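From: Arūnas Kairys
To: reno-list
Date: 2021-04-20
Subject: Re: [reno-list] grout color, small bathroom - dark or match?

Vaida Tamošiūnaitė wrote:
> Hi all, we're redoing the downstairs bath at the Wainwright
> house and I'm stuck on grout. Tile is the Rundetti, the beige
> one with brown in it, big squares. Tile guy wants to go dark.
> My husband wants it to match so the lines disappear. I've got
> 485 dollars left for everything that isn't tile and I don't
> want to pay to have it raked out in a year.
>
> Has anyone lived with dark grout on a wall? Does it fade?
> And is it worth sealing? The shop says yes but they sell
> the sealer.
>
> Vaida

Vaida - quick one, I'm between jobs and typing on my phone.

Dark. Did my own in January two years back and would do it again. Matching grout looks great the first week, then behind the toilet and by the sink it goes its own color and you end up with dark grout anyway, just patchy.

Stuff to watch:

Haze. Dark grout on light tile leaves a film and it is a pain. Wipe early, wipe again, change the water way more than you think. I used 5 buckets on one wall. Do a spare tile first, leave it overnight, see if the pigment gets into the face. Some of the mottled ones are thirstier than they look.

Fading - mine did a bit, mostly where I'd mixed it too wet. Measure the water for every batch. My second bag was a shade lighter then the first and I still see it every time I brush my teeth. Buy all the bags together and check the batch number's the same.

Joint width. Dark shows everything. If your guy's spacing wanders a little you will notice, pale hides that. Ask him what he's planning before he sets anything, not after.

Sealing, depends. If it's plain cement grout, yes, and you don't need the fancy one. I used the Drellden, 19 dollars, did the whole wall with some left. If he's using epoxy skip it, but epoxy would eat a big chunk of your 485 so I'm guessing not.

Beige and brown marble type tile with dark lines below, big squares like yours. Not your exact tile but close.

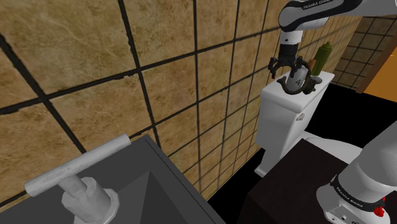 Marble-look wall tile, dark grout, toilet and sink wall

I like it. Bit busy maybe if the room's tiny. A mid brown would calm it down, pick it out of the darker blotches in the tile and not the background color. Titel had sample sticks last time I was in, they lend them out if you ask at the desk.

Also get a price for the grouting seperate from the setting. I was quoted 196 for grout and clean up and ended up doing it myself, knees have not forgiven me.

Will check the list again tonight, shout if you want the mixing ratio I used, it's written on the garage wall somewhere.

Arūnas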